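Travel Writing for Beginners
Handout 4: Writing Up a Short Trip
Instructor: Murdo Kinnear
25/05/2022

Hello again, everyone, and thank you for the postcards you read out last time. I laughed a good deal at the one about the ferry sandwiches, and I've been thinking ever since about how much you all managed to fit onto such a small card. We're going to stretch out a little now and try a full page on a short trip, the kind where you're gone two nights at most and come home with sand in your bag.

1. Pick one stop

The trouble with a short trip is that we want to tell all of it. My own first draft about Hulthorpe began with the alarm clock, went on to the bus, and took 30 lines to reach the town (I counted them afterward, with some shame). What I really wanted to write about was the old clock museum on the harbor, and the lady at the desk who wound one of the clocks for me. So choose your one stop, and let the reader arrive there by the second sentence if you possibly can.

Zeyu Liang's piece on Trekholm, which we read together in class, does this very nicely. She starts on the museum stairs, already out of breath, and only mentions the train much later, when it matters that she might miss it.

2. Keep a travel notebook

Any notebook will do, so long as it fits in your pocket. Write down prices, smells, the wording of signs, and anything a stranger says to you. Try to do it the same day — I have lost some lovely remarks by waiting until I got home. Ten minutes on a bench before supper is plenty. 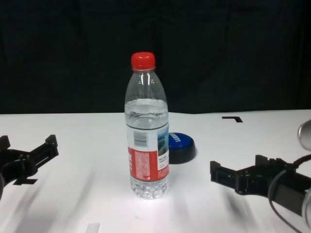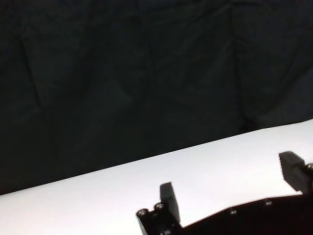
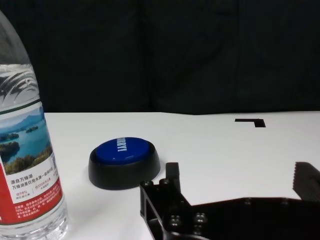 3. Who are you writing to?

A travel page goes better when you have one reader in mind. I always write to my sister, who likes food and can't stand battles, so my visit to the fort at Tiseo is mostly about the soup. You might choose a pen pal, a grandchild, or an old neighbor. Put their name at the top of your draft and take it off again when you're done, or leave it there if you've grown fond of it.

4. For next time

Write about 40 lines on one stop from a short trip. It can be far away or just across town; one of last year's best pages was about the gift shop at Mabula, and the writer never got past the fridge magnets. Please bring 2 copies, one for me to scribble on and one for your partner, and read your page aloud at home first. You'll hear the bumpy places much sooner than you'll see them.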